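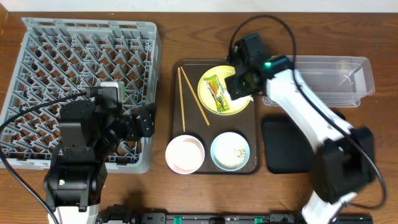
1/ Tirum preorder numbers, a grumble

So Tirum finally coughed up a figure for its new e-reader: 700 preorders in the launch week. I typed that twice to make sure I hadn't dropped a zero!

2/ Signe Ravn had been saying all November that the stores weren't excited. My local one got 6 units and still has them. 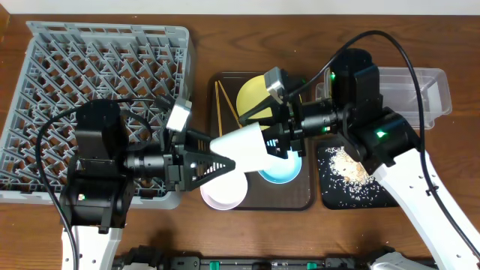
And the Sirka, at $202, keeps selling out (I've tried 2 shops). Same screen, worse buttons, way cheaper.

3/ I still want Tirum to pull it off, the page-turn is lovely. But drop the price, please. More Monday if they answer my email.

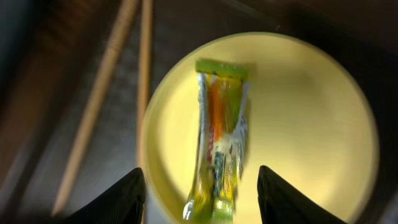

Snack on a yellow plate.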